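Home Medicines - Handling and Storage
Notes for session 3, January 2018
Brevthorpe adult evening course, J. Zawadzka's group (Jarosław Zawadzka - questions to me after class, not during the break please)

Carried over from last time: reading the label. Name, strength, how many, how often, use-by date. If any of those is missing you do not guess. Call the pharmacy.

Colored bottles. Amber/orange is the old standard, cuts down the light getting to the tablets. Other tints get sold too. Tint is NOT a code - there is no rule that says blue is for blood pressure or pink is for pain. Families make up their own system and that's fine as long as it's written down somewhere. Label first, color second.

Caps. Push-and-turn is child resistant, not child proof. Listen for the click or feel for the stop. Some caps flip over and work as plain screw tops - handy for stiff hands, bad idea if grandkids visit.

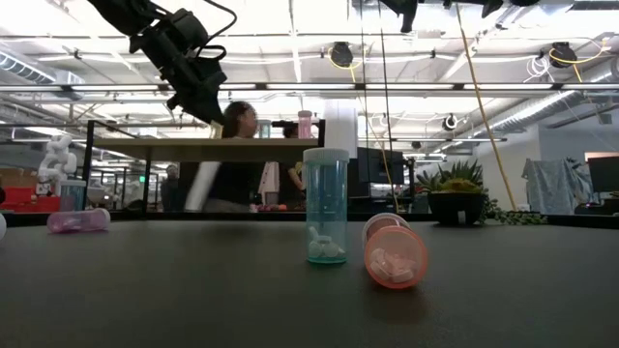

Bottles on their side: roll, get knocked off, and if the cap isn't seated right you have tablets under the fridge. Upright, cap on, label facing you. Same goes for while you're sorting. One bottle open at a time, close it before you reach for the next. Most mix-ups in the Clellavside exercise came from two open at once.

Where to keep them
- not the bathroom (steam)
- not over the stove, not the windowsill
- high cupboard or a box that locks
- original bottle, dont combine old and new refills

Tablets that look alike. White and round tells you next to nothing. Shape, size, the mark stamped on it, then check against the label. Stray tablet on the floor goes in the discard bag, never back in a bottle.

Weekly organizers: fill at a table with good light, phone off. Somebody else checks if possible. The Famwood sheet has a grid for this, 54 boxes, use pencil. Spare copies by the door.

Getting rid of old ones - next session, in Febuary. Bring an empty bottle, label blacked out or peeled off. No real medicines in class.

Reading: Benítez handout, first part only. Skip the table on liquids, we wont get to it.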